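How Steam Cooks Food

Water can be a solid, a liquid or a gas. Ice is the solid. Steam is the gas. A cook uses steam to move heat from a pot of boiling water into food, and the food never has to touch the water.

What steam is

Water is made of very small parts called molecules. In liquid water they slide past one another. When the water is heated they move faster, and at 212 degrees Fahrenheit (at sea level) large numbers of them break away and fly off as gas.

Real steam cannot be seen. The white cloud above a kettle is made of tiny drops of water that formed when the steam met cooler air. Look closely at the spout, with an adult next to you, and you may notice a clear gap before the cloud begins. The steam is in the gap.

Why steam carries so much heat

It takes a lot of energy to turn water into steam. That energy stays with the steam until it touches something cooler, such as a dumpling. Then the steam turns back into water and gives the energy up. This change is called condensation. It heats the outside of the dumpling quickly, and the heat then travels slowly inward. A thick bun needs more time than a thin one.

Baskets made of bamboo

Bamboo is a grass with a hard, hollow stem. It can be split into thin strips, bent into a ring and woven into a flat mat. The gaps in a woven floor let steam pass upward. Bamboo also soaks up a little water, so fewer drops fall back on the food than under a metal lid.

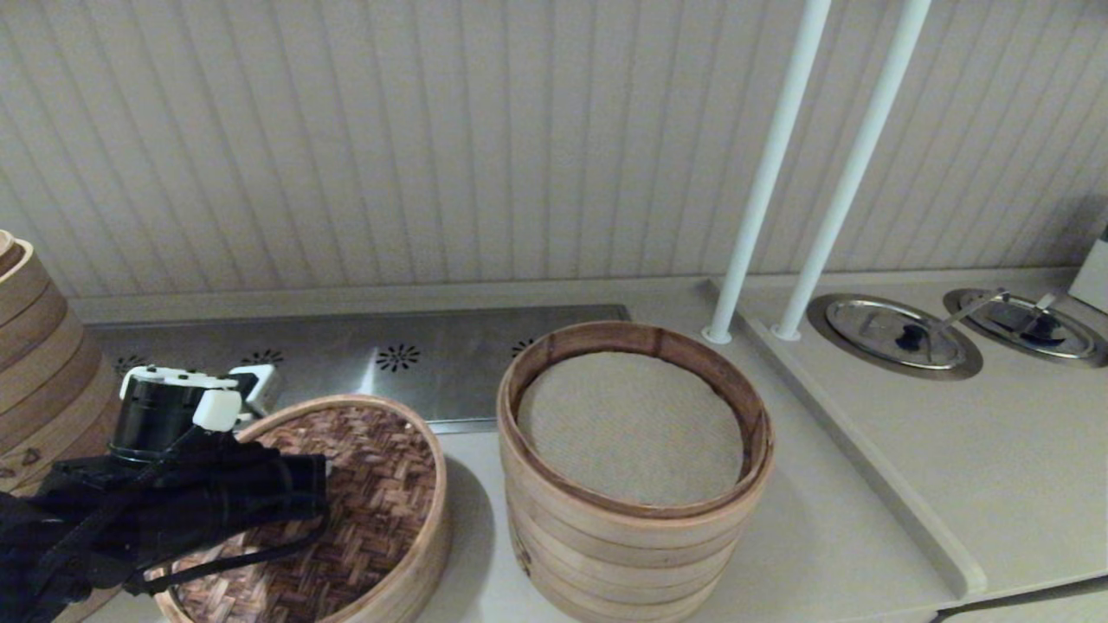

Stacking the tiers

Steamer baskets can be piled one on top of another. Steam enters the lowest tier first and rises through each floor in turn. The lowest tier usually gets the most heat, so cooks put the slowest food there -- or trade the tiers halfway through.

Words to know

Molecule: a very small part of a substance.
Condensation: the change from gas to liquid.
Tier: one layer in a stack.

Text by Cyprian Kaczmarczyk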